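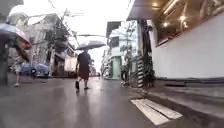 Category: Records Storage / Mobile Shelving

Rodica Nedelcu wrote:
> We have two runs of Nesus mobile shelving in the basement file room,
> on surface-mounted track. The carriages at the north end have started
> drifting toward the wall when unlocked. The installer wants to grout
> and relevel the whole track. Is that necessary, or can we shim the
> one rail? Also, does anyone have a load rating for the older
> carriages? The plate on ours is unreadable.

Rodica,

Don't approve the full relevel until you have measurements. We went through this at the Mirani site with the same track profile, and the fault was confined to one rail joint.

Empty the last carriage completely and put a machinist's level across both rails, then along each rail, at every anchor point. Record the readings in a table. Drift in one direction only, with the carriage empty, is a track problem. If it drifts loaded but stays put empty, look at the load distribution first. Our end bays had been filled from one side with bound registers, and the carriage was racking.

Shimming a single rail is fine for a small error, provided the shim is steel, runs the full width of the rail base, and sits directly at the anchor. Do not use plastic packers. They creep under a standing load and you will be back where you started. If the slab itself has settled, shimming won't hold and the installer is right about the grout.

On the rating: the older carriages were supplied in two versions with different axle centres. Measure between axles and compare against the drawing in the manual. Ours are the heavier version and the plate reads 1169 kg per carriage, evenly distributed. I would not assume yours are the same. Lokska still holds the parts list and will identify a carriage from the casting number on the inside of the wheel housing. You need a torch and a mirror to read it.

Check the anti-tip rail while the carriage is empty. The clearance on ours was set at 6 mm and had closed up to nothing at the bad joint, which was masking some of the drift.

The Surkow brake kit fits that chassis, but I'd leave it until the track is level. It will hold a drifting carriage and hide the fault.

I can send our readings sheet off-list if you want the layout.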